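Two Coffees, Room 2177

Short fiction
14 comments | 62 shares

Thursday. Out by noon, the letter said, and it said it twice, the second time in capitals. Keys in the slot. Floor swept. Deposit back within the month if no marks on the walls. One hundred dollars, which was a joke when we signed and isn't a joke now.

I got there at seven with two coffees from the place by the Storcombe stop. No tray, they were out of trays. One in each hand and the tape roll on my wrist like a bracelet, key in my teeth. Tasted like pennies. Kicked the door to let her know. Then kicked it again. Then remembered it opens inward and I was the one with the key.

She wasn't there.

OK. Fine. Boxes first. The books, the lamp, the other lamp, the drawer of cords that go to nothing. I wrote KITCHEN on a box and put shoes in it. I wrote SHOES on a box and put the good knives in it, then crossed it out, then couldn't read it either way. Tape screaming. The guy downstairs hit his ceiling once, politely.

Her coffee was getting cold so I drank it. Hers first. I don't know why hers first. She takes it with too much sugar and I stood at the window drinking it like medicine, no lid, watching for the 18 to come up the hill. It came. A man with a ladder got off. It went.

I put her cup down hard and over it went, and I let it stay over. Mine I hadn't touched, lid still on, CAUTION it says up there on the rim in those tiny raised letters. Caution what. Caution she isn't coming. 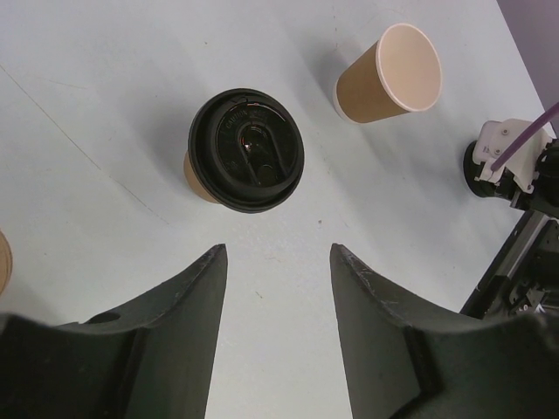

What She Said On The Phone

She said she was at the bus stop.

Which bus stop.

The bus stop.

I said there are two, there's ours and there's the one by the Galang building where you go when you don't want to be seen standing at ours. Quiet. A truck went past on her end and then, a second later, no truck went past my window. So.

"Are you packing my stuff?" she said.

"I'm packing all the stuff. It's a room. It's all in the same room."

"Don't pack the blue bowl."

I looked at the blue bowl. It was in a box. It was under four other things in a box marked KITCHEN with the shoes.

"I wouldn't," I said.

She told me then about Lekmont. Fast, all in one breath, how she'd said yes to it in February and meant to tell me and then it was March and then it was spring and I was so happy about the new place, and she'd thought I might get a different roommate, or a cat. A job with a desk. A door on the office. She said the door twice. She said she would pay half the truck.

I said I got you a coffee.

She said did you get the sugar.

I said yes. I said it's right here. I looked at it lying there on the table with its mouth open and I said it's right here waiting for you, come and get it, and there was another truck and she said she had to go, she'd call, she would realy call.

Ten of nine. The truck was coming at ten and I had the whole closet left.

I did the closet badly. Armfuls. Hangers and all. Her gray coat, the one with the lining gone at the pocket, I put on, because it was the fastest way to carry it. Then I was hot and couldn't find the sleeve end to get out of it and I sort of fought it, backed up, swung round. Elbow. The whole thing.

You know how a room sounds when it's got nothing soft left in it. Every little thing is loud. A cup going over is loud. I heard it roll, I heard it stop.

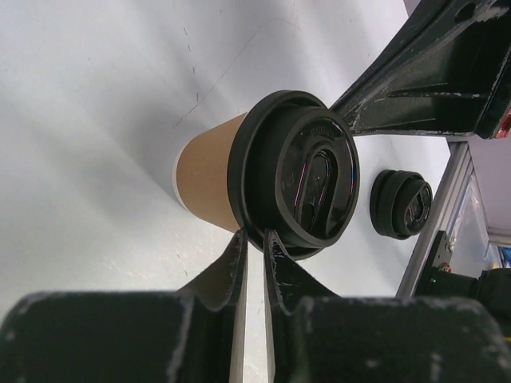

My sister used to say I clean like I'm being chased. She's right, and it comes from our mother, who washed plates while people were still eating off them. So I had the rag out before I'd even looked. Down on my knees in the gray coat, rag in my fist, ready for the flood. But the lid was on. It had stayed on the whole time, snug all around, the cup flat on its side in its brown sleeve like it was taking a nap. And over to the right was another lid, standing up on its edge, one lid or a stack of them, and I looked at that one longer than I should have. Hers. The one I'd pulled off at seven so I could drink her coffee and be mad.

I sat there. The rag was for nothing. I wiped the baseboard with it, since it was in my hand.

Then up. Nine thirty. I cut the tape on KITCHEN. Shoes out, all over. Lamp out. The blue bowl was OK. I wrapped it in the gray coat, sleeves around it twice, knotted, and I wrote on the side of the smallest box we had. Not a room. Her name and then LEKMONT and then, because there was space, COME GET IT.

The truck came early. Of course it did. Two guys, one of them eating. Zivberg Moving down the side with the Z peeling. They took the books, they took the lamps, they took the box that said SHOES and I yelled knives and they both said what.

I kept the small box. I carried it down myself, under one arm, my coffee in the other hand, cold. Keys in the slot with my elbow. They clanked all the way down.

The 18 was at the bottom of the hill. I could see it waiting at the light with it's blinker on.

Somebody was standing in the doorway, by the driver, leaning out to look up the street. Could have been anybody. I put the box down on the curb and waved, big, the whole arm, like an idiot, just in case.

14 comments | 62 shares | Save

More short fiction
The Ladder Man
100 Words for Hill
What the Zivberg Truck Left Behind
Galang Building, After Hours
Soup for the Landlord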